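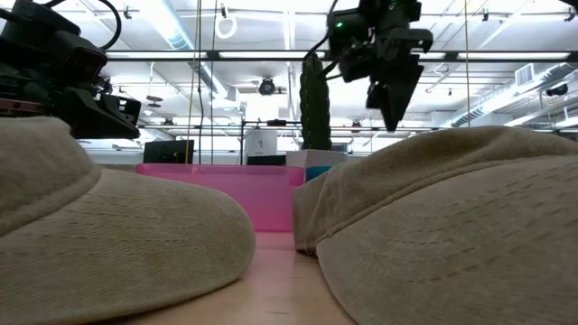 Fixed camera view, table height. Two caps, pink bin, both arms raised.

Forums > Manipulation Hardware > End Effectors > Parallel jaw vs. compliant fingers on soft goods

Home Forums New Posts Search Members Log in

perner_bench
Posted 2025-08-30

We are comparing two finger sets on a bimanual cell, and the object set for this round is baseball caps. Task is pick a cap by the brim, transfer to the bin, release. Set A is the stock flat jaw with a rubber pad. Set B is the Olaniyan tapered finger, harder pad, narrower tip. Same controller, same wrist cameras, same grip force limit on both.

We ran 500 picks per set. The stock jaw failed 45 times. The tapered finger failed 15 times. Most of the stock failures were the jaw landing on the crown side of the seam and taking hold of loose fabric, after which the cap rotated on lift.

My reading is that the tapered finger wins on brims and we should stop buying the flat pads. Before I write that up I would like to hear from anyone who has run either set on textiles.

tolstack
Are the start poses matched between the two sets? In your picture the brim on the right points at the other cap. If the caps sit like that, the approach corridor is a wedge that narrows toward the bin. A tapered finger has an advantage there that has nothing to do with grip. You may be measuring clearance.

perner_bench
Start poses come from the same list for both sets. The clearance point is fair. I have not separated single-cap trials from two-cap trials.

gm_retrofit
I would not stop buying flat pads on this data. We ran the Olaniyan fingers at Gritomton on folded towels and went back to flat pads. The narrow tip puts the whole force on a small patch, and on thin cloth it slides. A cap brim is stiff, so it hides the problem. Try the same comparison on the crown and I expect the numbers to move the other way.

k_sugiyama
Agree with tolstack, disagree with gm_retrofit. Towels and caps fail differently. On a cap the ribbing and the stitch lines give the pad something to hold, and the seam where brim meets crown is a usable feature if the detector can find it. On a towel there is no such feature. I would keep both finger sets and select by object class.

Question on cameras. Are you closing the loop on the wrist view or on the fixed one? From the fixed view the two caps are pale khaki on honey-brown wood with a soft sheen, so I would expect the edge between brim and wood to be weak under overhead light.

- Kaede Sugiyama

perner_bench
Wrist view for the last part of the approach, fixed view for choosing which cap to go after. The contrast is weak, yes. The pink bin segments without any tuning. The caps do not. We lowered the exposure on the fixed camera and the brim edge improved, at the cost of noise in the darker areas.

gm_retrofit
Then some of your 45 are perception failures and belong to neither finger set. Can you split the log?

perner_bench
Partly. Every trial has the commanded grasp point and the gripper width at close. If the grasp point was more than 5 mm off the brim I can tag it as perception. I will go through it.

rail_and_post
Check the wrist cable too. We had a loop like the one on your left arm and it loaded the wrist at full roll. The force estimate drifted and the controller closed early. We moved to a Rerkbridge clip halfway up the forearm and the drift stopped. If one finger set was run on one arm and the other set on the other, that alone could explain a gap.

perner_bench
Set A was on the left arm for the full run, Set B on the right. I should have swapped them halfway. I will rerun with the sets exchanged and the cable reclipped. It will probably be October before the cell is free for that many picks.

tolstack
Please post the single-cap numbers separately when you do. I would also log the brim heading at the start of each trial.

k_sugiyama
And keep the force limit where it is. If you change it along with the cable you will not know which one helped.

gm_retrofit
I still want to see crowns.

Related threads
Pad hardness and slip on woven fabric
Wrist camera exposure under overhead strip lighting
Cable routing on bimanual cells: clips, loops, sleeves
Olaniyan tapered fingers - mounting offsets
Choosing bin colors for segmentation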